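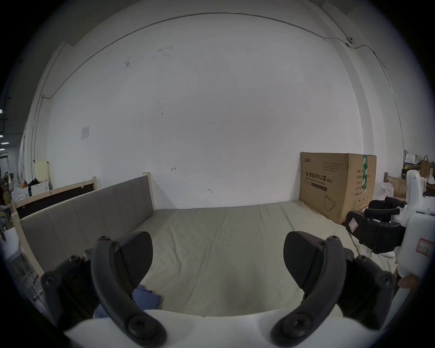

手に持って使うグリッパー。二本の黒い指が開いています。

ロボットの道具を買う前に 子どものための予算の話

書いた人 シレ・ベック(Sille Bech)

ロボットの本を読むと、速く走るロボットや、重いものを持ち上げるロボットが出てきます。でも、そのロボットや道具を買うお金をどうやって決めたのか、という話はあまり書いてありません。私は「プラニス」という小さなチームで、道具を買う計画を作る仕事をしています。計算をしたり、お店に手紙を書いたり、届いた荷物を調べたりします。今日はこの仕事のことを、みなさんに説明します。

グリッパーとは何か

グリッパーは、ものをつかむための道具です。人間の手のかわりをします。指が五本あるグリッパーもありますが、写真のグリッパーのように、二本の指で両がわからはさむ形もよく使います。はしや、パンをはさむトングに少しにています。

グリッパーはロボットの腕の先につけることが多いですが、人が手に持って使うものもあります。人がそれを持って、たとえば布をつまんだり、箱を動かしたりします。その動きを記録(きろく)して、あとでロボットに教えるのです。

この方法には、お金の面でよいところがあります。ロボットの腕はとても高い機械です。手に持つグリッパーなら、腕がなくても練習の記録を作ることができます。ですから、初めてロボットの勉強をするチームは、腕を買う前に、まず手に持つ道具を買うことがあります。

最初の質問は「何をしたいですか」

道具を買うとき、最初にカタログを見たくなります。新しい道具の写真はきれいですから、見ているとどれもほしくなります。私も同じです。でも、私のチームでは、カタログを開く前に紙を一まい用意して、ロボットにさせたい仕事を書きます。

去年の私たちの紙には、こう書いてありました。

小さい布をたたむ。
たたんだ布をベッドの上に置く。
空の箱を部屋のはしまで運ぶ。

書いてみると、必要な道具が少しずつ分かってきます。布はやわらかくて、すべりやすいです。だから、指の内がわに、ものをしっかりおさえる広いパッドがほしいです。大きい段ボール箱は、小さいグリッパーの指の間に入りません。ふちをつまむことはできるかもしれませんが、中身が入っていたら重くて無理でしょう。そこで私たちは三つ目の仕事を線で消して、来年の紙に書きなおしました。

仕事を一つ消すと、買うものも減ります。そのお金を別のことに使えます。

コインで考える予算

予算(よさん)とは、使ってよいお金をどう使うか、前もって決めた計画のことです。おこづかいをもらって、本にいくら、おやつにいくら、と決めるのと同じ考え方です。

本当のねだんは数字が大きくて、国によってお金の種類もちがいます。それで、この文章ではコインを使って計算します。チームの予算はコイン270まいです。

まず、グリッパーを2台買います。1台がコイン90まいですから、2台で180まいです。のこりは90まいになりました。もう半分よりずっと少ないですね。

次に、かえのパッドを13まい買います。パッドは何度もものにさわるので、だんだんすりへります。1まいがコイン2まいですから、全部で26まいです。のこりは64まいです。

それから、記録を入れるメモリーカードを4まい買います。1まいがコイン10まいですから、40まいです。のこりは24まいになりました。

この24まいは、どうしましょうか。

初めて計画を作る人は、たいてい「もう少し買えます」と言います。私も最初の年にそう言いました。そして、きれいな収納ケースを買いました。その次の月にねじが一本なくなって、新しいねじと送料をはらうお金がありませんでした。チームのアクセル・カウラソンさんが家の工具箱をさがして、合うねじを見つけてくれるまで、グリッパーは机の上で休んでいました。今は、のこりのコインをそのままのこしておきます。こういうお金を予備費(よびひ)といいます。

なぜ2台なのか

「1台だけ買えば、安いのではありませんか」と聞かれることがあります。よい質問です。

1台でもできる仕事はたくさんあります。コップを持つ、ペンを箱に入れる、などです。けれども、布をたたむ仕事を自分の手でやってみてください。タオルを一まい持ってきて、片方の手を背中にかくしたまま、きれいにたたんでみます。できないことはありませんが、とてもむずかしいです。両手なら、二つの角をいっしょに持つことができます。グリッパーも右と左で使えば、両手の仕事ができます。

もう一つの理由は故障です。1台がこわれても、もう1台で片手の練習を続けることができます。

反対に、たくさん買いすぎるのも困ります。使わない道具にも置く場所がいりますし、ときどき点検(てんけん)しなければなりません。点検には時間がかかります。私たちの計画では、時間も予算の一部として書いておきます。

部屋と家具も計画に入れる

道具だけがあっても、仕事はできません。家の中の仕事を練習するなら、家のような場所がいります。写真の部屋にはベッドがあり、マットレスの上に、たたんだ青い布が置いてあります。奥には洗たく機も見えます。

家具を買うときは、ねだんのほかに大きさを調べます。ベッドはドアを通りますか。置いたあと、人がグリッパーを持って歩くすき間がありますか。私はオスソープの町に部屋を借りたとき、机の長さを測りましたが、階段のはばを測りませんでした。机は今も一階にあります。

家具は新しくなくてもいいです。チームの人の家でもう使わない毛布や、古いタオルも役に立ちます。しわのある布や、色のちがう布がいろいろあるほうが、練習になります。ただし、もらうときも置き場所は考えておきましょう。箱やふくろはすぐに部屋のすみにたまります。

見積書をくらべる

お店に「これを買ったら、全部でいくらですか」と聞くと、お店は答えを紙に書いて送ってくれます。この紙を見積書(みつもりしょ)といいます。

私たちは二つの店に聞きました。イマルドという店は、グリッパーのねだんが安かったです。オーバーゴーという店は少し高かったですが、かえのパッドをいつでも一まいから売ってくれます。イマルドのほうは、パッドを大きな袋でしか売りません。

さて、どちらが安いでしょうか。グリッパーだけをくらべると、イマルドです。パッドと送料も足してくらべると、オーバーゴーでした。会計のコルブルン・ブロンダルさんは、見積書の一番下の数字を見る前に、中の行を全部声に出して読みます。「この行は何のお金ですか」と聞いて、だれも答えられないときは、お店にもう一度たずねます。少しはずかしいですが、たずねるのにお金はかかりません。

見積書を読むときに見るところを書いておきます。

送料は入っていますか。
ねじや工具はついていますか。
いつ届きますか。
こわれたら、直してもらえますか。直すお金はだれがはらいますか。
説明書は自分たちが読める言葉で書いてありますか。

最後の質問は、私のように外国の言葉で仕事をする人には大切です。

届いたら名前をつける

道具は2月に届きました。箱を開けたら、注文の紙と中身をくらべます。数が足りないときは、すぐにお店に知らせます。

次に、一つ一つに名前のラベルをはります。同じ形の道具がならぶと、どちらが先週調子の悪かったほうか、分からなくなるからです。写真の右のほうにある道具にも、赤いわくのラベルがついていて、手で字が書いてあります。私たちは番号と、買った年と、係の人の名前を書きます。

そしてノートを一冊作ります。ねじをしめた日、パッドをかえた日、変な音がした日などを書きます。次の年に予算を作るとき、このノートがとても役に立ちます。パッドを何まい使ったかが書いてあれば、次に何まい買えばよいか計算できます。私たちが13まいと決めたのも、前の年のノートを読んだからです。

みなさんもやってみましょう

ロボットを持っていなくても、計画は作れます。家にある台所のトングをグリッパーだと思ってください。

まず、トングにさせたい仕事を二つ書きます。くつ下をかごに入れる、でもいいです。次に、必要なものを全部書いて、家にあるものには丸をつけます。丸がつかなかったものだけ、大人の人といっしょにねだんを調べます。最後に、のこしておくお金を決めます。火やガラスの近くではやらないでください。

やってみると、トングではつかみにくいものが見つかると思います。先がすべるなら、輪ゴムをまいてみましょう。輪ゴムの数も、計画の紙に書き足してください。

ことばのまとめ

グリッパー:ものをつかむ道具。
予算:使ってよいお金をどう使うかの計画。
予備費:急に必要になったときのために、のこしておくお金。
見積書:お店が「全部でいくらです」と書いて送る紙。
点検:こわれたところがないか調べること。

文章を読んで、むずかしい言葉を直してくれたビルタ・ブリニョルフスドッティルさん、ありがとうございました。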